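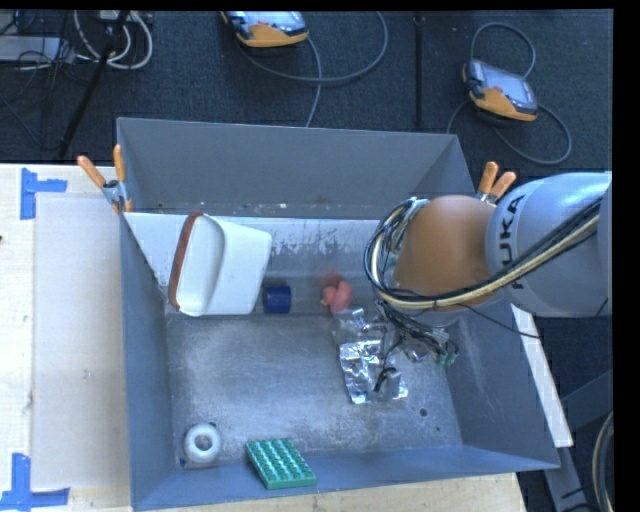
Photo: Ludis teaching lab, bin picking bench

Week 3 handout - should we buy the Vunik kit?

I promised you a proper product to argue about, so this week it's the Vunik bin picking starter kit from Vuletti. You get the gripper, the mounting plate, the picking software and a year of phone support for 1,482 pounds. No arm and no bin, so you bring your own (and your own clamps!).

I like it more than I thought I would. Set-up is friendly and the manual is written for people like me who skip to the drawings. What I'm less keen on is the brochure, which is all neat boxes in neat rows. Our bin is a jumble: crumpled foil, a toy brick leaning up the front wall, a white container on its side, a thick white ring tucked into the corner. Foil is the one to think hard about. It's shiny, it creases, and it has no obvious place to get hold of.

The brick raises another question. How do you come at something lying against a wall without the fingers hitting the wall first? Sketch it before you answer. I got it wrong on paper twice.

Have a look at the cables too. The kit adds its own wires to whatever your arm already carries, and the manual gives tidying them a single paragraph - I'd have liked a page.

The rival quote is from Bunnag, who rent out a similar set for 40 pounds a day with a minimum of 10 days. Cheaper for a short project, dearer if you dawdle.

For next time, read section 8 of the Vunik manual and write me one side on which you'd pick and what you'd want to test first. Bring it on paper, please, I mark on the train.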